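3月 午後 作業ノート(片付けタスク、仕切り箱)

先に結論を書いておく。家の雑用を機械に任せられるか、という問いへの自分の答えは、先月から変わっていない。まだ無理。

今日のお題は仕切り箱の小物整理。カード大の小さな包みを木の仕切り箱に立てて入れる、また抜く。それだけの作業で、店の棚でも家の引き出しでも毎日誰かがやっている。Donnieは「これができれば補充作業の半分は片付く」と言うが、半分の根拠は聞いても出てこない。

集計(今月分、Rory入力)

- 試行 321
- 成功扱い 281
- 途中で人が手を出したもの 9(成功に入れていない)
- 残りは落下、斜め差し、掴み損ね

数字だけ見ると悪くない。Davinaの報告資料ではここが大きな字になるはずだ。ただ「成功扱い」の中身を動画で見直すと、角が仕切りに乗ったまま離して、あとから自重で落ちたものが混じっている。人間の店員がこれをやったら、たぶん直してから次へ行く。機械は直さない。直すべきだと気づいていないので。判定基準に「離した時点で底に着いていること」を足したい。Roryは嫌がっている。過去分の付け直しが面倒なのはわかる。

Brusositzの把持計画は、掴むまではいい。包みの上端を狙う精度は前の版より明らかに上がった。問題は隣。隣の枠に包みが立っていると指の入る余裕が減り、逃げようとして手首をひねり、ひねった分だけ差し込みが傾く。箱が空に近いときの成功率と、埋まっているときの成功率は分けて出すべき。混ぜた平均は何も言っていない。家の引き出しはたいてい埋まっている。

速度の話。4往復を手でやってみたら、お茶を飲みながらでも機械の1往復より早く終わった。「夜中に動かしておけば遅くてもいい」という反論は毎回出る。夜中に1個落としたら朝までそこで止まっている、というのが自分の再反論。Ikechukwuが落下検知を書いてくれているが、検知したあとどう拾うのかは未定のまま。

箱の位置について。少しずらして置くと、最初の1個は合わせ直してくるが、続きで押してしまって箱ごと動いたときに追従が遅れる。固定すれば数字は良くなる。固定するなという意見に自分は賛成。台所の物はどれもねじ止めされていない。

Finlayとの議論メモ。彼の言い分は「洗濯物畳みよりずっと易しいのだから、ここから積み上げればいい」。易しいのは同意する。積み上がるかは疑っている。仕切り箱で覚えたことが食器かごで効いた例を、まだ一度も見ていない。Pesitleyの倉庫で試した人たちも、箱の型が変わるたびにやり直しだったと聞いた(又聞きなので要確認)。

良かった点も書いておく。包みを潰した例は今月なし。力の加減は信用してよさそう。箱の縁に当たったときに止まるのも早くなった。ここはOderaの新しい閾値のおかげだと思う。

次にやること

- 満杯と空きで集計を分ける(Rory)
- 判定基準の改定案を回す(自分)
- 箱を固定せずに向きを変えて再試行
- 落下後の拾い上げ、方針だけでも決める(Ikechukwu、Finlay)
- Tullusへの返事は保留。「家庭で使える」という文言は今の数字では書けない

追記:Davinaから、見学者に見せるならどの作業がいいかと質問。仕切り箱でいいが、抜く側だけにしてほしいと返した。差し込みは見せたくない。

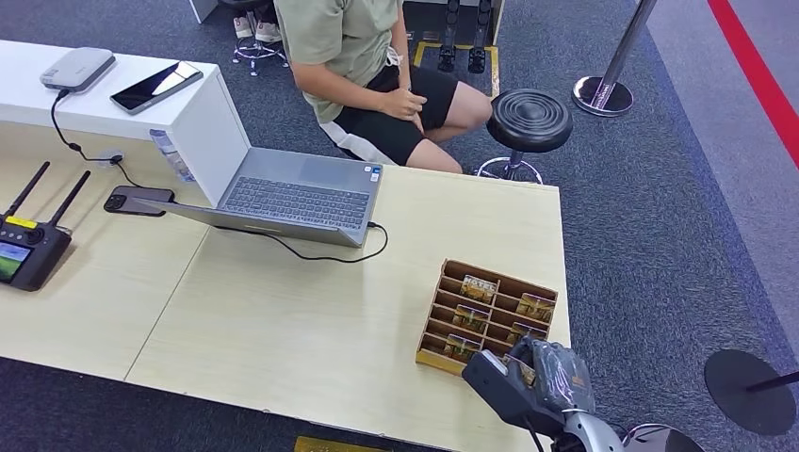
仕切り箱とグリッパー。包みは左右の列に3つずつ。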